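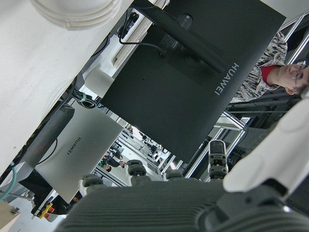 Wrist camera, open day: the hand in front, a monitor and a laptop behind it.

Drusham Open Day Recordings – README
Maintained by Kenza Ramadan
Last change: October 1, 2021

What this is

These are the recordings from the open day at the Wendon workshop. Visitors could stand next to the arm, ask for a simple hand movement, and watch it on the real hand. We saved the wrist camera stream and the joint values from every demonstration where all visitors near the table had signed the consent form.

The set has 376 episodes. They come from one arm with one hand, and the arm was not moved to another table during the day.

Contents

episodes/ – one folder per episode, with the video and a table of joint values
notes/ – what the operator typed after each episode, in English, not corrected
consent/ – only the form text. Signed forms are kept on paper in Wendon.
splits.txt – which episodes are for training and which are for testing

Episodes are cut to a maximum of 900 video frames. Longer ones were divided, and the second part has the letter b at the end of the name.

How the demonstration went

Groups came in by turns, 16 people at most. One operator sat at the desk and started the program, and a second person stood by the arm and explained. The most requested movement was closing the fingers one after another, then the thumb. Children asked for counting on fingers, so there are many of these episodes, and they look very similar.

Please read before use

The camera is fixed to the wrist, so it turns with the arm. In many episodes people and screens are tilted or upside down. We did not rotate the video, and the joint values fit the video as it is.

The background is a normal working room with desks, monitors and shelves, and colleagues were working there during the demonstrations. Brand names can be read on some of the equipment, for example HUAWEI on a monitor and on a laptop lid. If you train a model to find text, this will matter.

Ceiling lights are very bright in some views. Exposure was automatic and we can't correct it now.

Known problems

In the Gallagher group the clock of the joint log was 800 ms behind the video. The file offsets.txt has the correction, but you must apply it yourself.

Three notes are empty. The operator was answering questions and forgot to type.

Conversion

The script from Atent reads the folders directly. Use the option "keep order" – without it, the b parts are loaded before the first parts.

Questions and corrections go to Kenza. Please write the episode name in the subject line.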